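Print this release | E-mail this release
Reading time: 4 minutes

FOR IMMEDIATE RELEASE

Cilholm Agrees to Change Prayer Break Policy After Warehouse Workers' Complaint

CILHOLM – The Iltovitz Center for Conscience at Work announced Friday that it has reached a settlement with Skornosmont Distribution on behalf of two Muslim employees who were written up for praying during their shifts at the company's warehouse outside Cilholm.

Under the agreement, Skornosmont will remove the written warnings from both employees' files, pay back wages for the shifts they lost, and adopt a new policy on religious accommodation that covers all 651 hourly workers at the site. The company did not admit wrongdoing. The amount of the back pay is confidential.

The two employees, who asked not to be named in public filings, work on the afternoon shift, which runs from 2:30 p.m. to 11 p.m. For several years they used part of their paid rest breaks to pray in an unused corner of the returns area. In November a new attendance system began recording any time away from a work station outside the posted break schedule. Because the times of the sunset prayer move through the year, their breaks no longer matched the schedule, and both received warnings. One was later taken off the schedule for nine shifts.

Both had asked for a change in break times before the warnings were issued. According to the complaint, the requests were sent to a general human resources mailbox and were not answered.

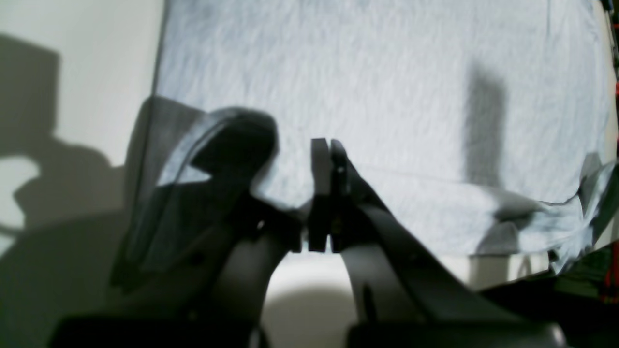 Górecki, in a written comment included with the settlement papers, said that moving a ten-minute break by half an hour should never have needed a lawyer, and that the workers had offered to make up any lost time at the end of the shift. The comment also thanked coworkers on the line who had agreed to swap breaks before the company ruled that swaps were not allowed.

The Iltovitz Center filed the complaint under federal civil rights law, which requires employers to accommodate a worker's religious practice unless doing so would place a substantial burden on the business. The Center argued that a short change in break times, in a building where breaks are already staggered by department, did not come close to that standard.

Skornosmont argued in its first response that exceptions to the schedule would be unfair to other employees and would slow outgoing orders. The two sides entered mediation before the case was set for a hearing.

What the Agreement Requires

The new policy takes effect at the start of the next pay period. Employees may ask for a religious accommodation in writing or by speaking to a supervisor. A supervisor who receives a request must pass it on by the end of the next business day, and the company must answer in writing within ten business days. If a request is turned down, the answer must state the reason and describe any other arrangement the company considered.

The policy applies to employees of every faith. It covers break times, days off for religious observance, head coverings and other religious dress, and grooming. Safety rules for moving equipment still apply, and the company may require that loose clothing be secured or that a head covering be of a style that fits under protective gear.

Skornosmont will also set aside a quiet room near the main break area. The room will be open to all employees during breaks and will not be assigned to any one religion. Supervisors and shift leads will attend a two-hour training on the policy and repeat it each year. The Center will receive a summary of requests and outcomes every six months for the length of the agreement.
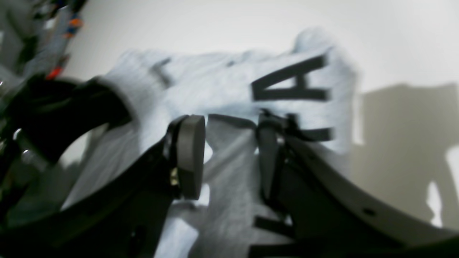

Light gray garment with black block lettering.

Similar Requests on the Rise

The Center said it received some 140 requests for help with workplace accommodations last year. Most concerned scheduling, including Sabbath observance among Seventh-day Adventist and Jewish employees and Sunday shifts for Christian employees. The majority were settled by letter, without a formal complaint.

Employees who believe they have been denied a religious accommodation should keep copies of any written request and note the date of any spoken one. Deadlines for filing a charge can be short, and waiting for an internal review to finish does not always extend them.

About the Iltovitz Center

Founded in 2000, the Iltovitz Center for Conscience at Work provides free legal help to employees and job applicants of all religions, and to those of no religion, in disputes over belief and employment. It does not charge clients for its services and does not take a share of any settlement.

Requests for interviews and for copies of the public portions of the agreement may be sent to the Center's press office in Cilholm, open weekdays from 9 a.m. to 5 p.m.

###

Print | E-mail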